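Robot Cell Technician (bench setup and hand care)
Wandlow, Windside site
Full time, permanent, on site
Posted August 22, 2026

Hello, and thank you for stopping to read this. We are looking for a friendly, patient person with good hands to look after one robot. Most technician jobs hand you a whole floor of machines and a pager, and you never really get to know any of them. Ours gives you a two-armed machine we call Nouri, the table it works at, and the kitchen things it practices on, and asks you to know all of it better than anyone else in the building.

The cell is kept small on purpose. One table, an induction cooktop, a black nonstick saucepan and its glass lid make up the lid task, and a good part of your week would go into keeping that task ready to run.

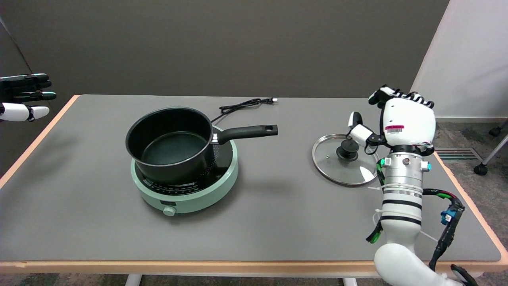
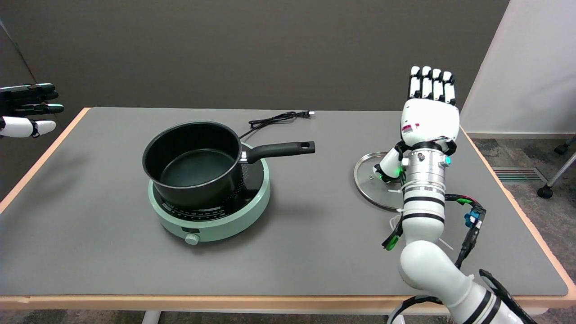 What you would be doing

Mornings start with the table. You set the saucepan on the cooktop with its handle out to the right, lay the lid down next to it, and check both against the layout card that hangs by the door. The cooktop stays unplugged for the lid task, and we would like you to be a little stubborn about that, even when somebody is in a hurry. The card matters more than it sounds like it should. If the lid starts out a hand's width from where the operators expect it, we lose the first part of the session to wondering what changed.

After that comes the robot itself. You would look over both hands finger by finger, move each joint through its range at slow speed, and feel for anything stiff or gritty. Then you follow the cables along each forearm, see that the connectors are seated, and replace any zip tie that has started to bite into a jacket. (We go through a lot of zip ties. You will have opinions about them by your second month, and we would love to hear them!)

Once a session is running you are mostly on call. Sometimes that means resetting the lid between tries, and sometimes it means stopping the arm, swapping a finger, and getting the hand calibrated again before lunch. We keep 4 spare fingers on the shelf, and it would be your job to see that the shelf never runs bare. The wrist comes off for cleaning and inspection after every 200 hours of running time, and you would plan that work with the operators so it doesn't land in the middle of something.

At the end of the day you park the arms, wipe down the table and the glass, and write up the log. We use a plain maintenance notebook program called Jomby. It is not pretty, but it is searchable, and the person who reads your entry at seven the next morning will be grateful for a full sentence or two.

Who you would be working with

You would report to Rattana Wongsuwan, who set up the cell and has kept it going mostly by herself until now. She will spend your first 2 weeks side by side with you at the table, and she has asked us to say that no question is too small. Boonmee Nakpan and Charoen Rattanakul run the sessions and will be your daily company. Nattawut Wannasri writes the motion software and comes down whenever a fault looks more like code than hardware. The whole team at Windside is 13 people, and we eat lunch together more often than not.

What we hope you bring

Some years of fixing small, fussy mechanical things. Robot experience is welcome, but we have also had wonderful colleagues who came from camera repair, dental equipment and sewing machines, so please don't count yourself out.

Comfort with crimping, light soldering, and tracing a fault through a cable bundle with a meter.

The habit of locking out power before your fingers go anywhere near a joint. We will train you on our procedure, but we need you to arrive already caring about it.

Clear written English for the log. Spelling is no concern of ours.

The ability to stand at a bench for a good part of the day, with breaks. If this one gives you pause, talk to us, as the table can be worked at from a stool and we are glad to arrange things.

You do not need to program. If you would like to learn, Nattawut is generous with his time and will happily get you started.

Hours and pay

The job is daytime hours, with no nights and no weekend duty. Pay depends on experience, and we will tell you the range in our first reply so that you can decide early whether it suits you. Health cover, paid vacation and a tool allowance are included. The allowance renews each April, and what you buy with it is yours to keep.

How to apply

Please send a resume and a short letter to Ruaridh Baird through the careers page on the Wandlow site, with "Nouri technician" in the subject line. In the letter, tell us about one repair you remember well, including what you tried first and what you would do differently now. A page is plenty, and a repair that went badly is just as welcome.

If we think there may be a fit, Ruaridh will call you for a relaxed chat, and after that we will invite you to Windside for a paid half day. You will set the table from the card, change a finger with Rattana beside you, and write it up in the log. You are welcome to bring your own screwdrivers.

Everyone who writes will hear back from us, whatever we decide.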